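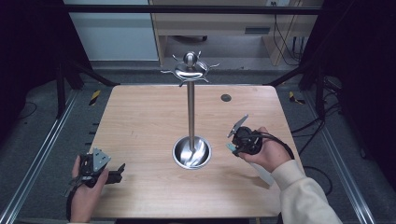

Pellen Housing Cooperative
Building Systems Working Group
Minutes of the meeting held 2020-08-11, common kitchen, Cairns Building

Present: Ludivine Courtois (chair), Calum Chisholm (minutes), representatives of stairs A, B, D and E
Apologies: stair C
In attendance: site engineer, Nokonen (items 3 to 6)

1. Minutes of the previous meeting

Approved with one correction. Under item 4, "supply temperature" should read "return temperature" in both places. The corrected version will replace the one on the residents' page.

2. Matters arising

2.1 Basement lighting, stair B. The timer has been reset from two minutes to five. No further complaints. Closed.

2.2 Meter room key. A second key has been cut and placed in the key safe. The old code for the safe has been withdrawn. Stair representatives have the new one and should not pass it on by e-mail.

2.3 Drain smell, laundry. The floor trap had dried out. It was refilled and the smell went away within a day. Stair D asked whether a trap primer could be fitted. The chair said this would need a water connection on that wall and should be priced with the other laundry work. Carried forward.

2.4 Roof hatch, stair E. Still not closing flush. The hinge is on order.

3. Hot water circulation: survey results

The Nokonen engineer presented the results of the domestic hot water survey. The report had been circulated in advance and was taken as read, except for sections 4 and 5.

The system serves 87 apartments from one plant room under stair A. Hot water leaves the plant room at the set temperature and returns through five riser loops, one per stair. Temperatures were logged at the foot of each return riser over 10 days.

Stairs A, B and C were within range for the whole period. Stair D was within range except in the early morning. Stair E, the farthest from the pump, was below range for most of the period and at its lowest overnight.

The engineer gave the following reasons in order of likely effect. The balancing valves on the return risers are the original manual type, and at least two are fully open. Water takes the short loops first, and stair E gets what is left. Insulation is missing on the horizontal run between stairs D and E, where it was removed for the 518 mm wall opening and never put back. The circulation pump runs on a night program that reduces its speed at the hours when stair E is already coldest.

Stair E asked how long a resident on the top floor should expect to wait for hot water at the tap. The engineer said he had not measured this. The survey covered the risers only, and the branch pipes inside apartments differ, as some kitchens have been moved. Stair E asked for it to be recorded that the waiting time is what residents complain about, and that a riser temperature means little to them. So recorded.

Calum Chisholm asked whether the pump itself was undersized. The engineer said the pump curve was adequate for the design flow and he would not replace it until the loops had been balanced. If stair E was still low after that, the question could be reopened.

4. Options

4.1 Option 1: rebalance with the existing valves. Lowest cost. Two of the five valves have seized spindles and may leak if forced. The engineer did not recommend this option but had included it at the chair's request.

4.2 Option 2: replace all five valves with thermostatic balancing valves, with drain points and thermometer pockets. The hot water would be off in one stair at a time, for one working day each.

4.3 Option 3: as option 2, with a variable-speed pump and new controls. The Huvow controller quoted in the report would need a data cable to the plant room, which is not included in the price.

Discussion centered on options 2 and 3. Stair A favored option 3 on the grounds that the plant room would only have to be disrupted once. Stair B pointed out that the plant room can be isolated without affecting the risers, so there was little to gain by combining the two. The chair agreed with stair B — the pump connections have their own shutoffs, which were tested last winter.

Stair D asked whether thermostatic valves could fail closed. The engineer said that the type proposed keeps a small minimum flow. Scale could still block it over time, and he advised a yearly check of the thermometer pockets, which a resident could do with no tools.

Decision: option 2 approved, stairs A, B, D and E in favor. Stair C to be informed in writing. Option 3 to be looked at again after one full heating season.

4.4 Night program. Agreed that the reduced night speed will be switched off now, ahead of the valve work. The engineer will do this before leaving the building today and enter it in the plant room log.

5. Insulation between stairs D and E

The missing length is to be reinsulated under the same order. The engineer noted that the cold water pipe runs directly below the hot return at this point and should be insulated at the same time, to keep it from warming up. Stair D reported that the cold tap in the laundry runs warm for the first minute. The engineer considered the two things likely to be connected.

The pipe supports through the wall opening are to be checked before the insulation goes on. The opening also needs a fire seal on both faces. Ludivine Courtois asked why the seal had not been made when the opening was cut. No answer was available. She will check the handover papers.

6. Schedule and notices

Work to be carried out in October, starting with stair E and moving back toward the plant room. The Nokonen engineer will confirm dates no later than two weeks before the start. Each stair will have notice on its door three days ahead and again the evening before.

Residents should be told to keep hot taps closed while the water is off and to run them afterward until clear, starting with the bathtub or the kitchen tap with its aerator removed. The wording used for the 2017 riser work is still suitable. Calum Chisholm has the file.

Stair A asked about residents who are at home all day and cannot do without hot water. The showers by the laundry will stay on throughout, except on the day for stair A, when the plant room end of the loop is drained. No alternative was found for that day.

The engineer left the meeting at this point.

7. Costs

The quoted price for option 2, including insulation and the fire seal, comes to 1396 per riser loop before tax. This is within the maintenance budget and does not need a members' vote. The chair noted that the quote is valid until the end of the month.

Stair B asked whether a second quote was required under the purchasing rules. The chair read out the rule. A second quote is required for new suppliers only, and Nokonen holds the current service agreement. Stair B accepted this but asked that the rule be reviewed — the service agreement itself has not been put out to bid since it was first signed. To go on the agenda for the annual meeting.

8. Shutoff valves in apartments

Following the leak in stair B, the group discussed whether residents should be asked to exercise their kitchen and bathroom shutoffs once a year. Stair E was in favor. Stair D was against a general request, as old valves that have not been turned for years often start to weep at the stem when they are, and the repairs would all come in at once.

Agreed to wait until the October work, when water is off in each stair and a plumber is in the building. Residents who want their shutoffs tested can put their names on a list by the door. Replacement valves will be charged to the cooperative, work on any pipe past the valve to the resident.

9. Any other business

9.1 The water softener salt is stored against the electrical cabinet in the plant room. To be moved to the other wall.

9.2 Stair A reported a ticking noise in the riser cupboard on the third floor when hot water is drawn. Probably a pipe clip. To be looked at when stair A is drained.

9.3 The paper plan of the risers in the plant room shows stair E before it was extended. Calum Chisholm will mark up a copy by hand for the time being.

10. Actions

Ludivine Courtois: sign order for option 2; write to stair C; check handover papers on the wall opening; add purchasing rule to the annual meeting agenda.
Calum Chisholm: corrected minutes; resident notice; marked-up riser plan; shutoff list for each door.
Nokonen: night program; confirmed dates; price for trap primer in laundry.
Stair E: follow up roof hatch hinge.
Stair A: move softener salt.

11. Next meeting

To be called by the chair once dates for the valve work are confirmed.

Minutes taken by Calum Chisholm. Comments to the chair before the next meeting.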